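Palholm Tabletop Manipulation Project

The Palholm Tabletop Manipulation Project (commonly PTMP, or "the grid project" among students) is a two-semester capstone unit in robotics offered at the Palholm campus of the Simard Institute. Students work in teams to program a pair of robot arms to locate, grasp and reposition everyday office objects on a marked work surface. The unit ends in an internal competition, the Dilteo Round, in which each team's software is run against an object layout it has not previously been given. 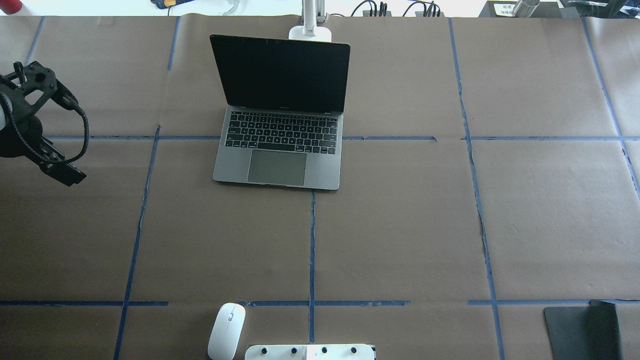
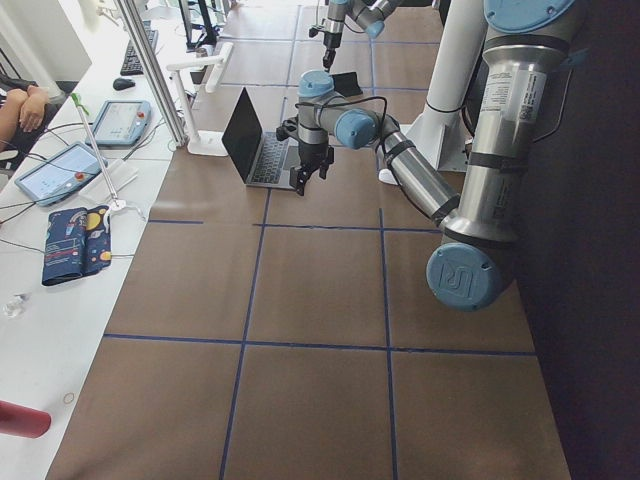
Workspace at Palholm, with a laptop on the taped grid.

Background

The unit replaced an earlier mobile robotics subject in which teams built small wheeled vehicles from kits. Assessment in that subject had come to depend heavily on mechanical construction, and the teaching staff considered that students enrolled in the software stream were disadvantaged. A shared manipulation cell was proposed as an alternative, on the grounds that all teams would then use the same hardware and differ only in their code and their calibration.

The first intake used a single arm. A second arm was added for the following intake, and the unit outline was rewritten to include coordination tasks. The title of the unit has remained unchanged.

Work surface

The tabletop is covered in brown kraft paper and divided into cells with blue painter's tape. The tape is laid by hand by the students at the start of each semester, and cell dimensions are therefore nominal. Teams are required to measure the grid themselves and to submit a cell map with their first report. Gaps in the tape and departures from square are recorded in the map and are not corrected on the table.

Paper was chosen over a painted or printed surface for three reasons given in the unit handbook: it is matte under overhead lighting, it can be replaced in a few minutes, and it can be written on during calibration. Creases are tolerated. Torn paper is replaced, after which the cell map must be measured again.

Cells are addressed by row letter and column number, counting from the operator side. The addressing scheme is used in the task files, in the run log and in spoken instructions during a session.

Equipment

The arms are Universal Robots models fitted with two-finger grippers. Each is operated from its own teach pendant, which carries an emergency-stop button, and the pendants are kept on the desk adjoining the table. Teams do not ordinarily enter programs at the pendant. Code is written on a workstation and sent to the arms through Telex, a message-passing layer developed by an earlier student team and since maintained as part of the unit. Telex enforces a speed ceiling and rejects any motion command whose target falls outside the measured grid.

Object set

Objects are drawn from a standing inventory of items commonly found on a desk. Laptops are regarded as the most difficult class. A laptop may be presented open or closed, its screen may be at any angle, and a dark screen returns little useful data to a depth sensor. The hinge also introduces a failure mode in which the lid moves while the base stays in place. Computer mice and mouse pads are used in the introductory exercises — the former as a simple grasp, the latter as a thin object that must be slid before it can be lifted.

Class format

Teams have 5 members at most. Each team is allocated two sessions a week in the cell, one of them supervised. The Friday session is reserved for fault-finding and is not assessed. During any session in which the arms are powered, one member is designated as operator and remains within reach of the pendants; the operator may not write code at the same time.

The first semester covers calibration, single-arm grasping and error recovery. The second covers two-arm coordination, including handover between grippers and the allocation of cells so that the arms do not occupy the same space. Collision avoidance between the arms is left to the students, subject to the limits set by Telex.

Dilteo Round

The Dilteo Round is held in the last teaching week. Each team is given a start layout and a goal layout, expressed as lists of objects and cell addresses, and is allowed 2 attempts. The better attempt counts. Points are awarded for each object placed wholly inside its assigned cell, with a partial score for objects that touch the tape. An object that leaves the table scores zero and ends the attempt.

Manual intervention is permitted once per attempt and carries a fixed penalty. Use of an emergency stop carries no penalty, a rule introduced to prevent teams from delaying a stop in order to protect a score.

Run archive

All supervised runs are logged. The archive holds 1629 runs, each consisting of the task file, joint positions, gripper state and a short written outcome. Outcomes are entered by the operator from a fixed list of codes, with a free-text field for anything not covered. The archive is open to enrolled students and may be used in later reports provided the originating team is cited by its team number.

See also

Telex (software)
Simard Institute, School of Engineering
Pick-and-place task
Robot calibration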